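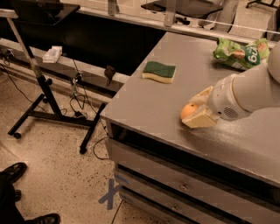

1. Introduction

This report is about the recording of a small EP by the student band Clovis. The band has four members: voice, guitar, bass and drums. I chose this project for the course in Music Production because I wanted to learn how a band moves from rehearsal to a finished release. My supervisor was Ileana Ciobanu.

2. Preparation

We started in September. The band had nine songs, but only three were ready to record. I listened to the rehearsal recordings and wrote notes on tempo and structure for each one. The song "Flerbridge" was too long in the middle, so the band agreed to remove one verse.

3. Recording

Drums and bass were recorded together in one day, in the rehearsal room of the music department. The guitar was recorded later through a small amplifier, with one microphone close to the speaker and another one in the corridor. The corridor sound was darker and I used it a lot in "Trukex".

The vocals took more time than I had planned. For the slow song, "Ghiță", the singer made 17 takes. In the final version we used the fourth take almost complete, and only the last line comes from another one.

4. Mixing

My first mix had too much reverb and the words were difficult to understand. Ms. Ciobanu advised me to listen at low volume and to compare with records that I know well. After this I lowered the guitars and made the bass a little brighter.

5. What I would change

I would tune the drums again before every song. On "Trukex" the snare is lower than on the other two, and I could not correct it fully with the equalizer. I would also ask the singer to rest between long sessions.

The final mixes were delivered on December 22, 2024. The band will decide about the cover and the order of the songs after the exams.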